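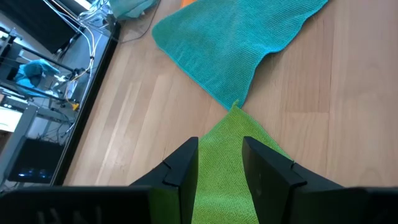 23/06/2022

Glucose sensor drift, second lot of enzyme membranes. Bench notes, mostly for Menaka and Heather.

Set up 20 sensors in buffer at body temperature, same as the first lot. Half have the Telora coating, half the old one. Iresha mixed the glucose standards this morning and labeled them, so please use hers and leave the May bottles alone. Those still need to be thrown out.

Baseline took longer than I wanted. Over 2,000 readings logged before the Telora group settled. The old coating settled sooner but reads low at the top standard, same as before. I don't have an explanation for that yet. Nimal thinks it is oxygen running short at the membrane. Could be. We could bubble air through the bath and see if the top reading moves.

Lost three sensors. Two had bad solder at the lead, my work. The third gave nothing from the start and I have put it aside for Anjana to section.

Acetaminophen check not done. Ran out of time, and the stock was older than I like. New stock is on order.

Insulin pump people at Grisura asked again for drift numbers. Told them August, and only for the Telora coating. Heather to confirm what format they want.

To do:
Redo calibration curve with fresh top standard
Air bubbling test, four sensors from each group
Ask Debnath about the membrane thickness on this lot, the sheet only gives a range

Bath left running overnight. Please don't change the set point.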